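Plain bowls, good trays: a morning at the Talavera tableware shop

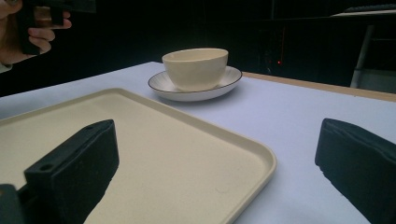
"People come in asking for a dinner set, and I always want to ask them what they eat," says the owner of Talavera, pulling a stool up to the back counter. She has run the shop for seven years, and she still gets excited about soup bowls. Within two minutes of my arrival she has one in each hand and is asking me which I'd pick for oatmeal. (I chose wrong, apparently. Too shallow!)

The shop on Hedberg Street holds 2,053 pieces at last count, and she knows because she did the counting herself one very long Friday. Almost all of it is white, cream or beige. I asked if she ever gets tired of that.

"Never. Put a white plate next to a cream bowl and suddenly you see both of them. If everything matches perfectly, your eye just slides off the table. I like things that are cousins."

Cousins is a word she uses a lot. A bowl on a plate from another maker is cousins. So is a speckled tray beside something glossy. Her favorite plates of the moment are white ones with a thin dark line around the rim, and she talks about that line the way other people talk about a good haircut.

"It's so little! But it tells you where the plate stops. On a pale table you need that, or the whole thing melts away. And then the bowl on top can be as plain as you like."

She is firm about bowls. They should narrow toward the base, she says, so that your fingers have somewhere to go when you carry them, and the rim should be thin. She drinks the last of her soup straight from the bowl at home and sees no reason to hide it.

Trays came later. For the first couple of years she didn't stock any, and then a customer from Skudthorpe asked for one big enough for breakfast in bed and she went looking.

"I thought trays were for hotels. Now I have one on my own table all day long. Salt, butter, a jam jar, the mail. You lift it off and the table is clean - that's my whole housekeeping method."

Rounded corners are a must for her, after years of bumping a hip on the square kind. She also prefers a matte finish, and a bit of speckle is welcome, as it's kinder to crumbs.

Her newest line, Edier, goes on the shelves in December, and some 276 pieces are already stacked in the back room. She wouldn't let me see the mugs. She did let me hold a small dish, cream inside and a shade darker outside, and waited for me to say something about it.

"Keys or olives?" she asked.

I said olives, and she wrapped it up for me.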